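Jornada de puertas abiertas de Kallutside

La Jornada de puertas abiertas de Kallutside es un encuentro público anual dedicado a la robótica de manipulación, es decir, a los brazos mecánicos capaces de coger, mover y colocar objetos de uso cotidiano. La organiza el laboratorio Kallutside en su propia sede, una antigua nave textil del barrio de Plilura, y se distingue de otras citas del sector por la cercanía con la que el público puede seguir el trabajo: los puestos son los mismos que el equipo utiliza el resto del año, con sus cables, sus cuadernos de notas y sus tazas de café a medio terminar.

Historia

La primera edición se celebró en un mes de noviembre, con un solo puesto y un público formado casi por completo por familiares y antiguos compañeros de estudios del equipo. El interés creció enseguida, y a partir de la tercera convocatoria la jornada pasó al verano, cuando los talleres escolares dejan libre la planta baja de la nave. La edición más concurrida hasta ahora, la del 14 de agosto de 2025, recibió a 2.000 visitantes y ocupó por primera vez las dos plantas del edificio.

El nombre popular de la cita, «la Virketti», procede de la sala principal, llamada así por el taller de hilaturas que funcionó en ella durante décadas. Los asistentes veteranos siguen usando ese nombre incluso para las actividades que se celebran fuera de la sala, lo que ha dado lugar a más de una confusión con los horarios impresos.

Desarrollo de la jornada

El programa comprende 9 puestos de demostración, una charla inaugural y un taller de teleoperación para mayores de doce años. Los grupos entran por turnos y permanecen en cada puesto el tiempo que quieran, dentro de lo razonable. Se puede preguntar en cualquier momento, también en mitad de un movimiento —y se pregunta muchísimo—, de modo que los recorridos rara vez terminan a la hora prevista.

Uno de los puestos más queridos es el de la bandeja, dedicado a los alimentos y a los utensilios de servir. Es un terreno fascinante para la robótica: un bollo cede bajo la presión, una rosquilla ofrece un hueco que puede ayudar o estorbar según el ángulo de llegada, y un trozo de bizcocho irregular no se parece nunca del todo al anterior. A ello se suma el problema de las pinzas de cocina, una herramienta pensada para la mano humana que un brazo mecánico debe sujetar y cerrar con la fuerza justa. El puesto trabaja con dos brazos y con cámaras montadas junto a las garras, que ofrecen una vista muy próxima de los objetos.

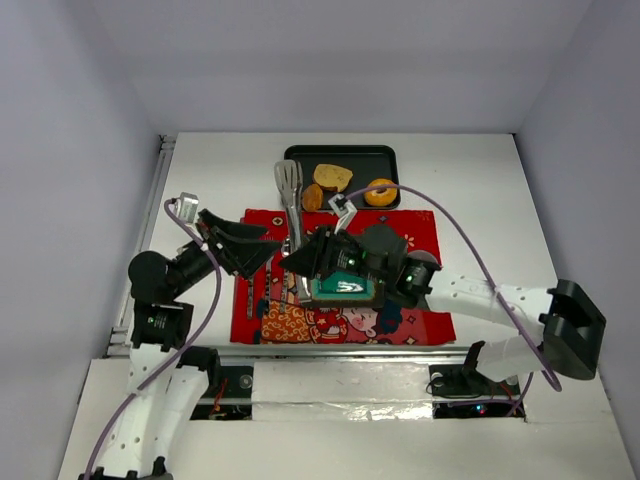

Dexter Dalisay sostiene que la repostería enseña más sobre el agarre que cualquier colección de cubos de plástico, y que le gustaría ver el mismo ejercicio con hojaldre, «que se deshace con solo mirarlo». La propuesta quedó anotada en el libro de sugerencias de la jornada, donde otros visitantes añadieron sus propios candidatos: merengues, churros, una tortilla entera.

El taller de teleoperación, impartido en la planta superior, permite manejar un brazo a distancia mediante un mando articulado que reproduce sus movimientos. Los primeros minutos suelen ser torpes y muy divertidos. Quien lo prueba descubre pronto cuánto depende del tacto un gesto tan corriente como dejar un panecillo sobre un plato, y cuánta información hay que recuperar con la vista cuando ese tacto falta.

Método Amrani

La jornada dio a conocer fuera del laboratorio el llamado método Amrani, una forma de organizar las sesiones de práctica en la que cada tarea se repite con pequeñas variaciones de posición, orden y orientación. En la charla inaugural se explicó con un caso concreto de 500 repeticiones de una misma maniobra de servicio, comentadas por las personas que las habían dirigido. Los fallos ocuparon buena parte de la exposición, y fueron con diferencia lo más aplaudido.

Acceso

La entrada es gratuita, con inscripción previa. La planta baja dispone de acceso sin escalones por el patio de Plilura; a la superior se llega en montacargas, acompañado por personal de la nave. Los puestos cierran media hora antes que el edificio.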